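4.2 Segmenting movable objects on a dark ground

The planner described in Section 3 takes a set of object masks and a height map, and returns a ranked list of grasp poses. Both inputs come from the same depth stream. In the first version of the system the masks were computed from depth alone: a plane was fitted to the cloth, points above a fixed threshold were kept, and connected regions larger than a minimum area became object candidates. This worked for tall objects and failed for flat ones. A fold in the cloth can stand as high as a thin object, and the plane fit has no means of telling the two apart.

We therefore moved to a two-stage scheme. The first stage proposes regions from color and depth together, using the region-growing module from the Nellard library with its default seeds. The second stage rejects proposals whose outline does not hold across two consecutive depth readings. Static folds survive this test, so a third check was added later and is described in Section 4.3. The planner itself was left unchanged – all results below use the same ranking weights as in Section 3.

Before each planning call, the arm model is projected into the image and every pixel it covers is marked as unknown. Unknown pixels are neither free nor occupied. A region that touches an unknown area is kept in the scene memory with its last full outline and a decay term, and the planner may not place a grasp pose on it until the outline has been confirmed from another arm pose.

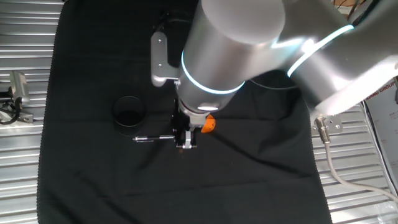
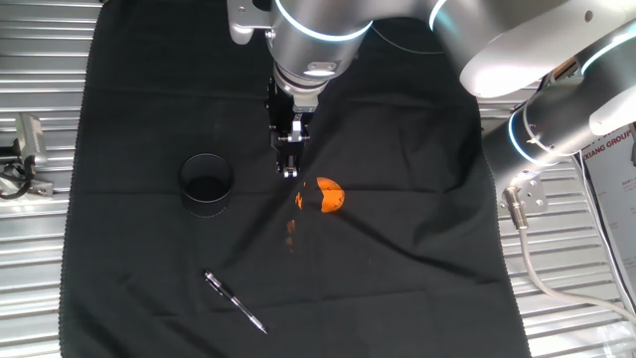 Figure 2. The test workspace in two arm poses, with a cup, a pen and a small orange object on or near the black cloth.

The hardest case for the first stage is low contrast between an object and its ground. Color-only proposals depend on the boundary being visible in at least one channel, and on dark materials the three channels carry nearly the same information. In Figure 2 the cup is black and stands on black cloth, and the thin highlight on its rim is the most useful color cue it offers. The region grower started from this highlight tends to return a narrow arc and stop. Adding depth as a fourth channel closes the arc into a full outline, provided that the depth weight is raised locally wherever the color gradient falls below the noise floor. We set this local weight by a table lookup with 13 entries instead of a continuous function, which made the behavior easier to reproduce between runs.

The orange object presents the reverse problem. Its color separates cleanly, but a color threshold wide enough to cover its shaded side will also accept reflected light on the cloth, as on the left of the ball in the second view. The depth channel removes this false region, as the cloth there has no height of its own. In the first view the same color appears right beside the gripper fingers, where the projected arm mask is least exact, and the region is handed to the scene memory as partly unknown.

Arm masking adds a cost of its own. The Wallton driver reports joint angles on a separate clock, and an offset between the angles and the depth reading shifts the projected mask along the direction of motion. We dilate the mask in proportion to joint speed. The dilation is wasteful when the arm is slow, and Enda Hayes suggested estimating the offset online; that version is in the Skollgate branch of the code but was not used here.

The segmenter was tuned on 700 recorded depth readings and then frozen. A further 1000 were held back for the comparison in Section 5. Readings in which the arm mask covered the whole of an object were kept in both sets, and the scene memory was scored on them by the position error of the stored outline.

4.3 Rejecting static folds

A fold differs from a thin object in how its height falls off at the ends. Objects such as a pen stop abruptly, while a fold tapers into the cloth. For each surviving region we fit a line along its long axis and measure the height gradient at both ends. Regions with a shallow gradient at both ends are dropped. Regions with one shallow end are passed on to the planner with a lower rank.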